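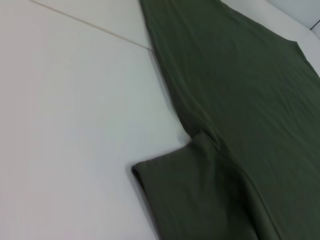
## Teaching by hand or by remote for soft stuff?

**Haruna Higuchi**

I'm showing our arm how to handle green fabric on a white table. I have 57 demos by remote control. Our Utiten rep says moving the arm by hand would need only 18. Does anyone believe that?

**Karlijn Van der Linden**

I don't. Hand guiding is quick, but your own hands end up in the wrist view, and then you're training on something that won't be there later. Remote is slow - and the cloth still creases differently every time.
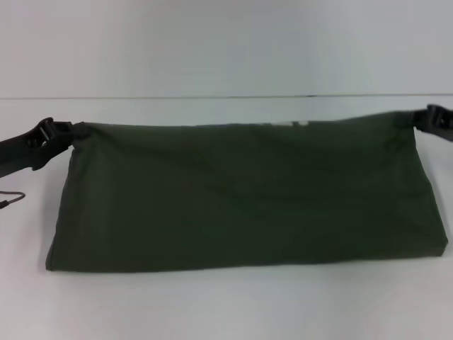 I'd also ask what that 18 was measured on. A stiff box, I bet. With straps and buckles at both ends, I'd vary how they lie before believing any number. We needed 163 on a bag job, and it still missed folds.

**hollotside_11**

Just use remote, works fine for me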